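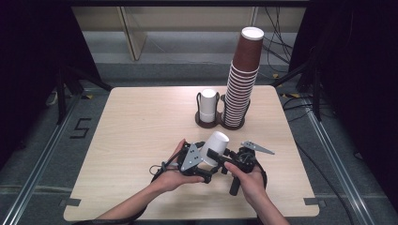
Clutch 7

Incubator two at the Steseddale Reptile House was set to 31.5 degrees Celsius. Raluca Roman read the probe at 06:00 and wrote 31.4 in the log. The log had 1,243 entries before that one, most of them in the handwriting of Stela Vasiliu, who had retired in February.

Clutch 7 was laid by a carpet python named Clarkus. The substrate was vermiculite and water, mixed one to one by weight. The eggs had dimpled on schedule. One had a slit in it, and in the slit was a snout.

Raluca closed the lid and called Radu Tudose at the Tarkwood site.

"Pipping," she said. "One egg."

"Don't cut the others."

"I wasn't going to."

"Stela would have cut them."

"Stela waited 30 hours. It's in the log."

He asked for the humidity. She told him it was at 100 percent and that there was condensation on the inside of the lid. He told her to wipe the lid so that it would not drip on the open egg. She had already wiped it, and wiped it again while he was on the line.

By noon the snout had gone back in. The manual, a photocopy with Chowdhury written on the spine, said this was normal and that the animal was absorbing yolk. It gave no figure for how long a keeper should stand there. Raluca brought a stool from the quarantine room and sat down. The fan cycled on, ran, and cycled off.

At 16:40 a second egg opened along its upper surface. She logged it. At 17:15 the first snout came out again, farther this time, with one eye clear of the shell. The tongue came out once.

She entered the time, then the temperature, then stopped. The last column was headed Remarks. Stela had left it blank for eleven years, except on one line – the night Clarkus hatched – where she had written "hello."

Raluca wrote the same word under it and went to check incubator three.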